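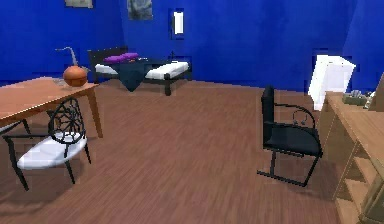
*Figure 1. Simulated living room used for remote-control demonstrations, with the dining table at left and the desk at right.*

**Rillthorpe Project: Progress Report to the Sulter Fund**
May 7, 2019

During this period the project moved its demonstration work into simulated rooms. Operators guide a virtual arm by hand controller through short household tasks, and each completed run is stored for training. The room in Figure 1 is furnished with a daybed, chairs, a table and a desk, and its central floor area has been kept open for the mobile base.

Work completed:

- 18 tasks scripted for the room, of which 9 have full sets of demonstrations
- Operator training delivered to four staff at the Pomare site
- Controller delay reduced – operators report fewer abandoned runs

Three tasks remain behind schedule. All involve lifting objects from the dining table, where contact between the fingers and curved surfaces is not yet modeled well enough. Skorska has agreed to supply a revised contact model in May. No change to the approved budget is requested, and recording of the delayed tasks will resume once the model has been checked.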